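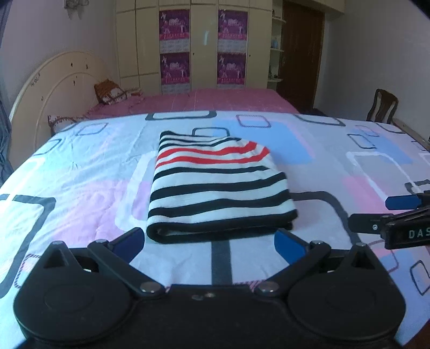
Lizeth Llanos writes that her right-hand unit logged "closed" at every grasp for a whole afternoon while the cloth kept sliding out from between the pads, and that she found no warning in the log. Her report is the reason this section was rewritten. The fault is now listed as False Close. It affects the Flamholm hand-held pair when used on knit garments and other soft goods.

Section 4. False Close

Revised Wednesday, June 17, 2020

4.1 What the fault is

The unit reads jaw position at the linkage, not at the fingertips. If a pivot pin has backed out or a pad has shifted on its backing, the linkage can reach its end position with a gap still left between the pads. The unit then records a closed jaw. Thick fabric may still be held, but a single layer of knit usually slips.

Recordings made in this state look normal in the position file. They must not be used to train or run a folding arm. An arm working from them will lift before it has hold of the cloth, and it may drag a garment, or whatever is under it, off the work surface.

4.2 Signs

Cloth slips on the lift but holds when pressed against the table.
One unit of the pair needs a harder squeeze than the other.
The jaw clicks near the end of its travel.
The position file shows closed and the video shows daylight between the pads.

On the unit Lizeth Llanos sent in, slipping began 1,470 cycles after the last service. The service interval is 3,000 cycles. Do not wait for the interval if you see any of these signs.

4.3 Before you start

CAUTION: Switch off both units and wait for the status light to go out. The return spring stays under load with the power off. Keep fingers out of the openings in the arms and away from the linkage bars.

CAUTION: If an arm is replaying a recording, stop it at the arm controller. Switching off the hand-held units does not stop the arm.

You will need the pin driver from the kit, the feeler strip, a lint-free cloth and a striped knit garment. Stripes make it easier to see cloth creeping on the video.

4.4 Checking the jaw

1. Hold the unit with the fingertips up and squeeze the trigger fully. Look across the pads at eye level.
2. Slide the feeler strip between the pads from the top. It should not pass. If it does, go to 4.5.
3. Release. Press each large pivot pin with your thumb. A pin that moves is loose.
4. Push each pad sideways. Some give in the pad surface is normal. Movement of the whole pad is a fault.
5. Repeat on the second unit, even if only one has been slipping.
6. Spread the garment on the work surface and record a short test: grasp one layer, lift, hold, lower, release. Do this near the middle of the garment and again at an edge.
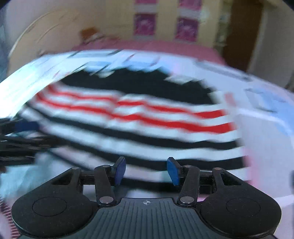
7. Play the test back at slow speed next to the position file. The cloth should leave the surface with the fingertips and stay between the pads until release. If the file reads closed and the cloth lags or drops, the unit has failed the check.

Note: Move slowly during the test. If the video is smeared, slipping cannot be judged and the test has to be run again.

4.5 Correcting the fault

1. Seat the loose pin and turn the pin driver until it clicks once. Do not go past the click. An overtightened pin makes the jaw stick half open.
2. Wipe lint off the pads and out of the linkage.
3. If a pad has shifted, replace both pads on that unit. Do not glue a pad back in place.
4. Switch on and run Jaw Zero from the menu. Keep the jaw empty until the light is steady.
5. Repeat 4.4 from step 1.

If the unit fails twice, tag it and return it to the Iltmont service desk with the log file. Do not swap fingertips between units of different pairs.

4.6 Recordings already made

Go back to the last test the unit passed and set aside everything recorded after it, from both units of the pair. Mark the files HOLD. Sandrine Picard at the service desk can tell you which ones may be released once the log has been read.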